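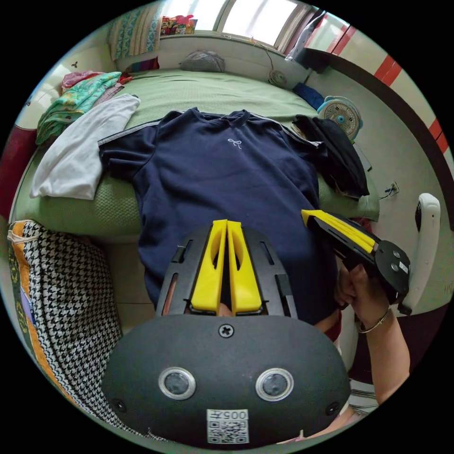 Lalport, July

**Figure 4.** Folding task, sweatshirt laid flat on a bed, with two hand-held grippers.

### 4.2 Changes in the working day

Before the Mukness program began, folders at the Tuleo laundry service were paid by the finished piece. The 7 workers who moved to demonstration work are now paid by the hour, and each records up to 48 folds per shift with the grippers (Figure 4). The target for the first phase was 2,000 folds.

Most said the new work was slower and harder on the wrists. A fold done by hand without thinking has to be planned – which shoulder to take first, how far to open the fingers. Ruwan Kumarasinghe, a folder on the early shift, told us he had started folding his own shirts "in gripper order" at home.

Views on job security were mixed. Two workers expected the Fakir line to take over plain garments such as sweatshirts within a year. Others doubted it would cope with mixed piles. Supervisors had set aside 200 hours for retraining, but by the last Friday of the study no one had been told what the retraining would cover.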